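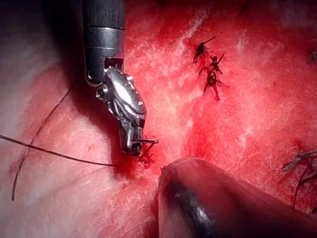 The Arkach vocabulary list holds 1,567 English entries from sewing, upholstery and wound closure, each tagged with the trade that uses it. We started it because general word lists treat "suture" as a fancy spelling of "stitch," and I don't buy that. Suturing in bright red tissue with narrow metal jaws and hemming a curtain share a few verbs, and then the vocabularies part ways fast. Whether our tags capture the split is another matter -- read the section on agreement before you quote us.

## Contents

- `entries.tsv`: headword, part of speech, trade tag, short gloss
- `pairs.tsv`: 870 pairs of terms that one source or another calls synonyms
- `disputed.tsv`: 200 entries where the two taggers never settled

The glosses are ours. Headwords came from trade glossaries, shop manuals and a pile of old pattern leaflets. Spelling is American; variants are in the fourth column, separated by semicolons.

## Agreement

Two people tagged everything. On upholstery they mostly matched. On wound closure they didn't, and neither one is a surgeon, so a matching tag there may only mean two people guessed the same way. Damian Zwahlen went back over the medical entries in May and changed a good number. His changes are in the file; the reasons are in `notes/`, except where he forgot to write them down.

Please don't report a single agreement score for the full list. An earlier version of this card had one, and it hid the problem.

## Known trouble

- "Running" is tagged three different ways depending on the noun after it.
- "Tack" and "baste" are marked as synonyms in `pairs.tsv`. Quilters have complained, and I think they have a point.
- Only 1,376 entries have a source recorded. The rest came over from Skirkix, the older list, which kept no sources at all.
- Regional use is not tagged. The Evangelista column was meant to do this and is blank.

## Use

Fine for spell checkers, glossaries and classroom work. I would not use it to train anything that talks to patients, and I doubt it helps much with search either -- the Rekitz tests showed a small gain on queries we had written ourselves.

Corrections go in the issue tracker, with a source. "Everybody says it this way" will be closed.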